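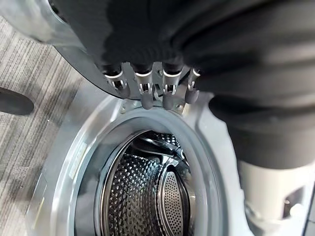

Yaa Agbeko objected after the last session that a wash label is a limit, and that these notes had been treating it as a recipe. The objection is correct, and section 2 has been reworded.

## Unit 3: Shrinkage in knitted and woven cotton

### 1. Two mechanisms

**Relaxation shrinkage.** Yarn is held under tension during knitting, weaving and finishing. Water and movement release that tension, and the fabric returns toward its unstrained size. Most of the change occurs in the first few washes.

**Swelling shrinkage.** Cotton fibers take up water and grow in diameter much more than in length. A thicker yarn must follow a longer path around the yarns it crosses. If the yarn length is fixed, the fabric gets shorter.

Felting is a separate process. It depends on the scales of animal fibers and is covered in the wool unit.

### 2. Label temperature

The number in the wash tub symbol is the highest temperature permitted. It makes no claim about the best temperature for a given soil. Bars under the tub call for reduced mechanical action: one bar for mild treatment, two for very mild.

### 3. Measuring dimensional change

Mark a gauge length on the flat, conditioned specimen, in both the length and width directions. Wash, dry, recondition and measure again.

Change (%) = 100 × (final − original) / original

A negative result is shrinkage. Report the two directions separately; averaging them hides the usual case in a knit, where length is lost and width is gained.

Worked case: original length 28 cm, final length 27.16 cm.
100 × (27.16 − 28) / 28 = −3.0%

### 4. Notes on procedure

- Do not stretch the specimen to remove wrinkles.
- Keep the load mass and the drying method the same for all specimens in a set.
- Line drying and tumble drying give different results. State which was used.

### Problems

1. A specimen marked at 15 cm measures 14.7 cm after washing. Find the change.
2. Explain why a loosely knitted fabric generally shrinks more than a tight one made of the same yarn.

Written answers go to Endang Pelupessy by August 28, 2023.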